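工单：餐桌边垃圾桶那一角老有酸味，换袋、洗桶都压不住
提交人：Aldana Domínguez　住处：Plikcombe 楼　受理：Brelirard 住户支持　状态：已解决（我自己点的）

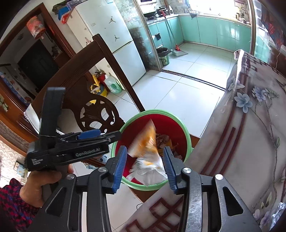 餐椅旁边的圆桶，浅绿桶沿；椅背后面靠墙那块地上放着洗涤剂瓶子。

首帖，晚上九点多

你们好！我先说一下，我不是来投诉的，就是想找人帮我一起想想，我自己已经想得有点魔怔了。

情况是这样：我家餐桌边上有个圆垃圾桶，浅绿色的边，里面深红色，吃饭的时候顺手扔包装纸、擦手的纸、水果皮什么的。厨房另外有个大桶，剩饭剩菜都进那个，这个小的按说只装比较干的东西。可是从上个月开始，只要在靠桶这边的椅子上坐下来，就能闻到一股酸味，有点像放过了头的酸奶，又带一点点甜。站着闻不到，走过去也闻不到，非得坐下来，坐一会儿，它才慢慢飘上来。

我做过的事情（按顺序，你们别让我再做一遍，求求了）：

换垃圾袋，每天换。没用。第二天早饭的时候又来了。

把桶拿到浴室冲，洗洁精，刷子，冲到我觉得它比新买的还干净。晾干拿回来，好了大半天，晚饭的时候又有了。

买了一罐 Plodomon 的除味粉撒在桶底，店里的人推荐的。味道变成了酸味加柠檬味，我觉得更糟，我弟弟 Vicente 说"像有人在柠檬树下面吐了"，谢谢他。

把窗户整天开着。十一月，冷得要命，开了两天就投降了。

所以我现在怀疑是不是房子的问题，墙里的管子啊，踢脚线啊，地板缝啊。Plikcombe 这栋楼也不新了，对吧。能不能派个人来闻一下？

Aldana

支持回复，Javiera Urrutia

Aldana 您好，收到。派人之前想先跟您一起排除几样东西，省得师傅白跑一趟（这种气味的工单十次里有好多次师傅到了正好没味道，双方都尴尬）。

想请教几点：

一，把桶整个挪走，比如拿到阳台上放一夜，角落里还有没有味道？
二，桶在阳台上的时候，您凑近闻桶，有没有味道？
三，照片里椅子后面地上有瓶子，那一块平时会挪开擦吗？
四，那面墙后面是什么房间？

另外除味粉请先停用，不然我们分不清闻到的是什么。

Javiera

我，第二天早上七点半

好，昨晚照做了！

桶放阳台了，袋子拿掉，粉倒掉擦干净。早上起来我连咖啡都没煮，就怕盖住味道，穿着睡衣坐到那把椅子上闻。结果：有。但是淡了很多。真的淡很多，我坐了好一会儿才敢说有。

然后去阳台闻桶。也有！而且比角落里浓。可是桶里面是干净的，我用白纸巾把里面擦了一整圈，纸巾还是白的。我都不知道说什么好了。

第三个问题……嗯。那块地方。绿色的半透明那瓶洗涤剂，还有黄色带提手的那个，后面还塞着一个深红色的东西，都是从洗衣间那边搬过来的，那边架子满了。说是临时放放，临时了挺久。拖地的时候我拖到椅子那里就转弯了，瓶子后面确实没怎么管过。我承认。

墙后面是楼道，没有水管，至少我不知道有。

Aldana

补一句：Vicente 坚持说他什么都闻不到。他坐的是另一边的椅子，而且他感冒了，所以他的意见不算数。

支持回复，Javiera Urrutia

谢谢，这个信息很有用。两边都有味道，那很可能是两个来源，一个在桶上，一个在角落里。很多人卡在这一步，找到一个处理完发现还在，就以为没处理对。

今天先做桶。请不要冲，冲是冲不到的。看一下桶沿的下面，也就是手提桶的时候手指扣进去的那一面。有些圆桶的边是卷过来的，里头有条槽，湿的东西顺着袋口流下去就积在那里。用棉签沿槽走一圈，看看颜色。

角落那边今天先别动，一次只改一样。

Javiera

我，中午十二点多

天哪。

我不想描述那根棉签。好吧我描述一下：棕色的，黏的，我闻了一下（为什么要闻！）就是它，就是那个酸奶味。浅绿色那圈边的下面真的有一条槽，我用这个桶这么久从来没翻过来看过。我每次冲桶都是水往里面灌，外面冲冲底，那条槽朝下藏着，水根本进不去。

我想了一下是怎么进去的。我们套袋子的时候袋口会往外翻，压在边上，然后大家扔东西的时候手一歪，酸奶盖子啊、果汁啊就蹭在袋口上，再顺着翻出来的那一面往下走。换袋子的时候我抓着袋口一拎，等于把剩下的又往槽里抹一遍。每天换，每天抹，怪不得我换得越勤味道越重，我之前还觉得自己特别勤快！

怎么洗？棉签一根一根来要洗到明年。

Aldana

支持回复，Ezekiel Alcantara（Javiera 下班后接手）

Aldana 您好，我是晚班的 Ezekiel，前面的都看了。

槽的洗法，我自己家里是这样弄的：

找一个比桶口大的盆，桶倒扣进去，让桶沿整圈泡在水里。水里兑白醋，600 毫升温水配小半杯醋，盆大的话就按这个比例多兑几份，没过桶沿就行。泡 20 分钟。泡完拿一支旧牙刷，刷毛剪短一点，短的硬，能顶进槽里。顺着一个方向刷，换一盆清水再晃一遍。

擦干的时候把抹布的边塞进槽里拉一圈，然后倒扣着晾，别正着放。正着放水就留在槽里，过两天又是一股闷味。

醋别跟含氯的漂白水放在一起用，前后脚也不要，中间要冲干净。您角落里那几瓶我看不清标签上写的什么，保险起见洗桶的时候别用它们。

Ezekiel

我，晚上八点

洗完了！我没有比桶口大的盆，用的是浴缸，塞子堵上，放一点点水。醋倒得整个浴室像腌黄瓜。Irén（我室友，Irén Somogyi，租约上有她名字，你们系统里应该看得到）进来刷牙又出去了，什么话都没说。

牙刷剪短这招真的好用，我第一次没剪，毛全弯了，刷了半天刷不到底。剪完以后一下就下去了，出来的水先是茶色，刷到后面就清了。棉签复查：白的。再闻：醋味。晾着了。

现在问题是桶在晾，角落里我刚又去坐了，那个淡淡的味道还在。所以 Javiera 说对了，两个。明天可以动角落了吗？我已经有点兴奋了，我觉得我像在破案。

Aldana

支持回复，Javiera Urrutia

可以了。请按这个次序，每做一步先闻一下再做下一步，记下来发给我：

先把椅子搬开，搬到别的房间去。
再把地上的瓶子一个一个拿起来，看瓶底，摸一下地。
最后看踢脚线和地板接的那条缝。

Javiera

我，第三天，上午十点到快十二点，边做边写的，可能有点乱

十点零几分。椅子搬走了。深棕色木头的，椅背上雕了叶子和卷边，镂空的那种，是外婆留下来的，重得不得了，我搬到卧室去了。搬走以后坐在地上闻（没椅子了嘛），味道还在，没变。然后我去卧室闻椅子。椅子……好像也有一点点？我不确定，可能是我鼻子坏了。先记着。

十点二十多。拿起绿色那瓶。白盖子是拧紧的，瓶底干的，地上有一个浅浅的印子，一擦就掉。闻着是洗涤剂味，香的，不是它。

接着是黄色的那个。瓶底有点黏！地上也黏了一小圈。闻起来是甜的，有点假花的那种甜。啊！我不是一直说酸味里带一点甜吗，那个甜会不会就是它？我之前以为全是一个东西。

最里面深红色的那个拿出来一看，积灰，干的，跟它没关系。对不起冤枉你了。

十点四十。热水抹布擦了地，擦了好几遍，先黏后滑再后来就涩了，用手指搓会响的那种。甜味没了。现在剩一点酸的，比之前更淡。

十一点。趴下来看踢脚线。手机手电筒照着，踢脚线和地板之间有一条细缝，缝里有一道深颜色的。用牙签挑出来，是果皮一样的东西，干了，还有一片小小的黄颜色的碎屑，我猜是什么包装上的。应该是扔的时候没扔进去，掉桶后面，被拖把推到缝里去了。我拖到椅子就转弯，转弯的时候正好把东西往里面推……

牙签挑完，旧牙刷（昨天剪短的那支，立大功）刷一遍，干抹布按一按。

十一点半。坐地上闻。没有了。躺下来闻。没有了！叫 Irén 来闻，她说有醋味，那是我的手。

Aldana

支持回复，Javiera Urrutia

太好了，记得这么细，我拿给同事看了。踢脚线那条缝如果比您说的"细"要宽，可以报个修，让师傅打一条胶，东西就不会再掉进去。要不要我另开一张？

椅子那件事别漏了，雕花的地方容易存东西。

Javiera

我，同一天下午

缝的事情问得好，我塞了张名片进去，刚好塞得进，再厚一点的就不行了。你看要不要打胶？我没意见，能打就打。

椅子！我重新闻了。坐垫没事，味道在椅背，就在那个镂空的叶子那里，而且是靠桶的那一侧。我拿棉签（家里棉签快被我用光了）往叶子的卷缝里一转，出来灰灰黄黄的一坨，又油又酸。想想也是，吃完饭站起来，手还没洗就扶着椅背，扔东西也是越过椅背往桶里丢。丢得准不准就看命了，Vicente 从来都是站得老远丢的，还要喊一声。

问题是老木头我不敢泡也不敢用醋，这是外婆的椅子，弄花了我妈会从老家飞过来。你们那边有没有懂木头的人？

Aldana

支持回复，Ezekiel Alcantara

木头不归我们管，不过我外公做家具的，我多嘴几句，您自己判断，先找个看不见的地方试，比如座面底下。

抹布拧到几乎不出水，沾一点点中性的皂液，只擦不泡。镂空的缝里用竹签包一层薄布，一点一点转着带出来，别拿牙刷猛刷，老漆会掉。擦完马上用干布跟一遍。晾的时候离暖气远一点，别晒。

油比较重的地方一次擦不掉是正常的，隔一天再来，别一口气用劲。要是擦的布上出现棕色，那是漆或者染色下来了，马上停。

踢脚线打胶的工单我已经另开了，师傅会跟您约时间。

Ezekiel

我，过了两天

椅子擦完了，分两次擦的。布上只有灰黄色，没有棕色，我每擦一下都看一眼，紧张得不行。叶子的纹路比以前清楚了，原来最上面那片叶子中间还刻了叶脉，我从小坐到大第一次看见。打电话告诉我妈，她说她早知道，她小时候拿手指头抠过。

桶晾透了拿回来了，位置也改了一点。以前紧贴着椅子放，现在往外挪了一个脚掌的距离，坐着也够得着，椅背后面的地也能拖到了。瓶子搬回洗衣间去了，架子是满的，我就把架子上两个空瓶扔了，结果就有地方了，早干嘛去了。

袋子的套法也改了。Javiera 你在电话里说的那个，袋口翻出来以后再往里折一小道，这样流下来的东西就停在折里，不会跑到槽里去。我一开始折得太松，Irén 扔了个包装纸，整个袋子掉下去了。后来拿一根宽皮筋在外面箍一圈，好了。

有一件事想问：我在店里看到 Saavedra 有那种带内圈的桶，标价 155，店员说边上是平的，没有槽，还有脚踏。我现在这个又没坏，洗干净了也挺好看的，绿边红里子，像西瓜。你们觉得要不要换？

Aldana

支持回复，Javiera Urrutia

我们不方便推荐具体的商品哈。就说槽的事情：您现在这个知道了怎么洗，每周倒扣泡一次，应该不会再积成那样。带内圈的也有内圈和外桶之间的夹缝，那里一样要拆开洗，很多人买回去也忘了拆。脚踏的多一个转轴，也是要擦的。

您说像西瓜，那就留着吧。

没有别的问题的话，这张单子 14 天没有新回复会自动关掉，您也可以自己点已解决。

Javiera

我，隔了一个多星期

先别关，报告一下！

打胶的师傅来过了，很快，白色的细细一条，干了以后不仔细看看不出来。他还跪下来闻了闻，说什么味道也没有，我居然有点得意。

桶泡过一次了，这次水只有一点点浑。牙刷就挂在浴室水管上，我贴了条胶带写着"桶"，免得 Vicente 来住的时候拿去用。他不是没干过这种事。

坐在那把椅子上吃了一个多星期的饭，早饭晚饭都算上，没有再闻到。昨天晚上有一瞬间我觉得又来了，整个人都站起来了，翻桶，闻桶沿，趴地上，结果是 Irén 在切奶酪。

给以后搜到这张单子的邻居留一份我自己的清单，都是踩过的坑：

先把桶搬走一夜，两边分别闻，不要一上来就洗。
翻过来看桶沿底下。
一次只动一样，动完闻一下再动别的。
除味粉等找到原因以后再说，我那罐现在还剩大半罐，谁要来拿。
桶后面的地和踢脚线的缝要用手电照。
旁边的椅背也闻一下，有雕花的尤其是。
地上放的瓶子拿起来摸瓶底。

除味粉我放在一楼信箱旁边的小架子上了，自取。

我点已解决了，谢谢 Javiera，谢谢 Ezekiel，也谢谢 Ezekiel 的外公。

Aldana

系统记录：提交人将状态改为"已解决"。关联工单：踢脚线打胶，已完成。

追加留言，Irén Somogyi

除味粉已经被人拿走了，不用再下来找。架子上那支剪短的牙刷不是送的，是 Aldana 放错的，拿走的那位麻烦还一下。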